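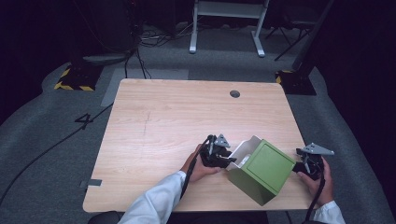 # Is there any way to tell solid wood from veneer without cutting into it?

**Napaporn Boonchu**, 2018-05-21

We bought a used table from a shop called Thongsuk. The tag said "Dridholm, solid wood throughout" and the man repeated it twice, which made me trust it less. I paid 100 dollars. It's a pale tan top with rounded corners and a little round grommet hole near the back edge, and I have never met a piece of solid wood furniture with a cable hole in it, though I suppose somebody could drill one.

There is a faint dark scratch running front to back, left of the middle. The shop said it would "sand right out." I would like to believe that, but if the top is a thin skin over something else, sanding sounds like a good way to ruin it. I also have a bit of gray tape stuck at the left edge, lapping over the side, and I don't want to peel it off if it's going to take wood with it.

What I've found online so far:

- Knock on it. Solid wood is supposed to sound solid. Everything sounds like a table to me.
- Weigh it. Against what?
- Look at the grain. This is the one I keep coming back to. The lines run on a slant, then bend into long curves, and in one spot they loop around into a darker shape like a tongue. My brother-in-law says no printer would bother drawing that. I think a printer would copy whatever was put in front of it.

So which is it, and can I sand the thing or not? Please don't tell me it "looks like quality." The man at the shop already did.
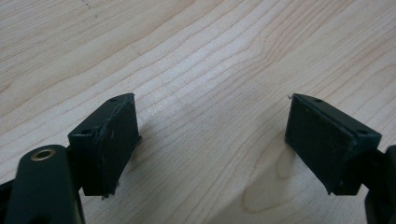
**Pak-hei Chien**

Your brother-in-law is half right. A loop like that comes from the way a board is cut through the rings, and you get it in solid boards and you get it in veneer, because veneer is wood too. All it can do is make a printed foil a little less likely, and even then only if you don't find the same loop again somewhere else on the top. Printed patterns repeat. Go over it slowly and look for a twin.

The face won't settle it. Look at these instead:

1. The inside of the grommet hole. Pull out the liner if there is one and shine a flashlight in. Chips pressed together means a board core. Thin stripes means plywood. One continuous wood all the way down is what you were sold.
2. The underside. If a mark or a knot shows on top, see if anything answers it underneath.
3. The edges. On solid wood the lines on the face carry on over the end of the board. On veneer they stop and a different strip begins.

Do the hole first. It takes a minute and it's hard to fake. Don't sand anything until you have.

On the tape, warm it with a hair dryer on low and pull it back flat along itself. If it starts lifting fibers, stop.

**oldbenchguy**

Its veneer. Everything is veneer now. Get the Vunau scratch stick in light oak and forget about it, mine covered a gouge 6 inches long and my wife never noticed.

**Napaporn Boonchu**

Thanks to Pak-hei. Less sure about the scratch stick, given that nobody here knows what finish I have or even what wood.

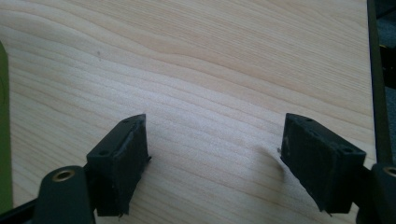 My real trouble with the repeat test is knowing when I'm done. I went looking for twins and got nowhere, because over long stretches the lines just run in soft wavy bands, tan then almost white, and after a while every band looks like its neighbor. The one thing I could use was a tiny dark speck. If I find that same speck sitting in the same bend of the grain a second time, I'll call it a print and be annoyed. So far I haven't, which proves very little. I'll do the hole when I have someone to hold the flashlight.

**Pak-hei Chien**

A speck is a good marker, better than the bands. Check sideways and front to back, as the repeat can go either way. And if it does come out as veneer, I wouldn't march back to the shop angry. A decent veneered top will last for years. I'd go back about the tag, though. "Throughout" is a claim about the inside of the thing, and you paid for it.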